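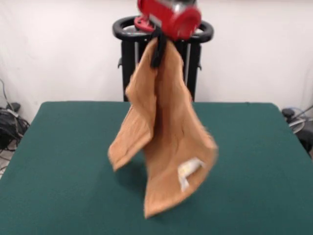 How many towels does a guest house need? We settled on 34, enough for every bed with a few to spare.

Home – Rooms – Gallery – Contact

Linen week at Vudasdale, August. We went through the cupboards and kept what still had some wear in it. Towels with bad hems went to the rag box.

The tan ones have a small white label near the lower end. Leave it on – the laundry sorts by it. Wash at 40, and fold in thirds before shelving.

Comments

Imtiaz Begum: Do you wash the dark ones at 60?

Lihua Song: Same as the tan, 40. They faded otherwise.

Imtiaz Begum: Thanks. Ours are nearly all gray now.

Previous – Next – Back to top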